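Robots and us: where the Wendent rollout has got to
Staff newsletter, 2026-02-18

Quick one this time, lots going on. You've seen the setup on the atrium level by the big staircase. Short version: before any arm goes near the Ullum stockroom, people teach it. By hand. You hold the gripper, go pick something up, put it down, go again. The software learns from the recordings. No code, no joystick. Wendent is the name for the whole project, in case you missed the June kickoff.

Bottles first. Everybody asked why bottles. They're a big chunk of what the stockroom team handles, and they're a pain: clear plastic, thin walls, labels that slide about under a camera. Cheng-en Lam's group wanted them done on an ordinary messy table with mugs and cables and whatever else is on it. A tidy bench teaches you tidy benches, was how Cheng-en put it.
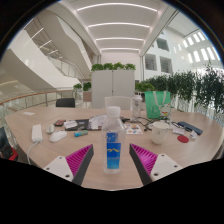

Lining up on a water bottle, hand-held gripper, atrium table.

Count so far is 1,632 recorded picks. Target for the first round was lower, so thank you. 21 people have had a turn, most from Stockroom and Packing, a few from Accounts who wandered by and got roped in. It's harder on the wrist than it looks. We've set a limit of 50 picks per person per sitting, then you hand over. Please stick to it, even if your on a streak.

What people say after a turn: slow down on the approach. The pads want to be level on both sides before you close. If you come in crooked the bottle tips and that take gets thrown out. Also keep your other hand well back, it confuses things later when the recordings get checked.
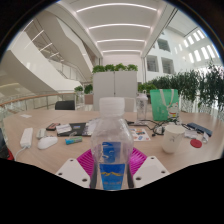

What changes for the stockroom

OK the part most of you actualy read. The plan for Ullum is one arm on the evening restock, bottles and small cartons only. No jobs go. That's in writing from Vik, our site lead, and it's pinned on the intranet. What does change is the shape of the shift. The two restock roles become one restock and one "minder", who watches the arm, clears jams and flags bad picks. Minder pay is the same grade for now. Some of you think it should be higher, fair point, it's on the agenda for the next staff meeting.

Training for minders is 5 sessions, paid, inside working hours. Stockroom staff get first pick of places. Dimley branch will follow only if Ullum goes OK, so nothing to sign up for there yet.

A couple of worries that came up at the drop-in. Lifting: heavy crates stay with people and the pallet truck, the arm can't do them. Monitoring: recordings are for training the arm and not for timing anyone. Your name comes off the file before it goes to Cheng-en's group.
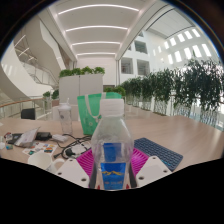
Still open: who covers when the minder is on break. Right now the answer is the arm stops, which the evening crew seem happy with. Noise too, we haven't had a proper reading yet. Send anything else to the Wendent inbox, or grab Cheng-en by the stairs. Next lot of turns is small cartons, sign-up sheet is on the intranet under Wendent.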